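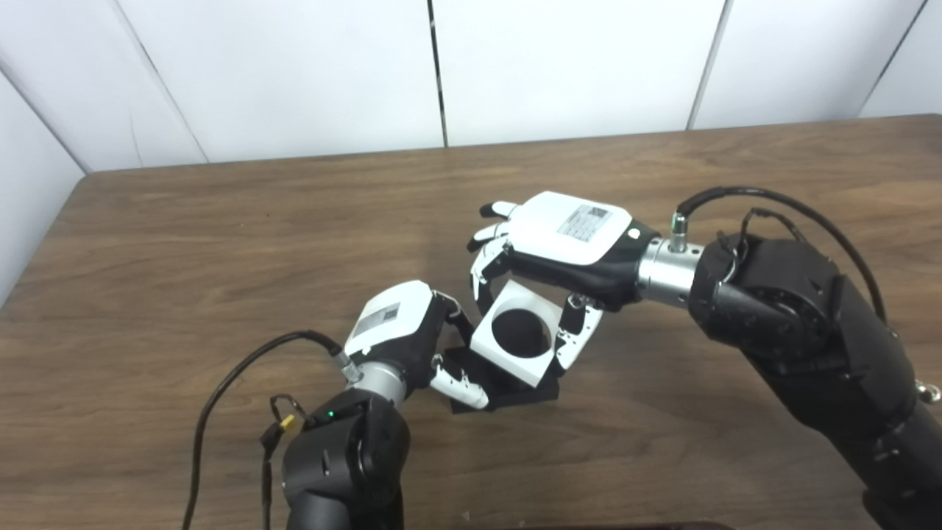
Most furniture stores no longer tell you what a table is made of. I spent part of November looking for one, and the tags gave me the width, the height and a name like Mathias or Skelta. Under "material" they said "oak look" or "natural finish." A buyer can see the color and the grain for himself. A medium-brown wooden top with streaks running through it, set in front of a white paneled wall, looks good in any store. What he can't see is how thick the wood layer is and whether the top can be sanded when it gets scratched, and that decides how long he keeps it.

I think the tag should say so. Food labels list what is in the jar, and shirts list the cotton. A table can cost 1,000 dollars and come with less information than a pair of socks.

Howard Tunstall sold furniture for 18 years before he retired, and he disagrees with me. He says customers don't read tags, and that the few who care will ask. I did ask. In one store the salesman went to look it up and came back with the weight. In another I was told it was "real wood," which could mean a solid board or a thin sheet glued over something else.

I have nothing against veneer. A good veneered table stays flat in a dry house where a solid one may warp, and it usually costs less. My own desk is veneered and I expect to keep it. I would just like to know before I pay.

The usual objection is cost, but the maker already knows what went into the table. Printing two more lines on a tag that is being printed anyway can't add much. Those lines would give the core material and the thickness of the surface. Stores that sell better tables should want this, as it would help explain their prices.

For now I ask for the answer in writing on the receipt. One store out of the four I tried agreed to do it, and I bought my table there.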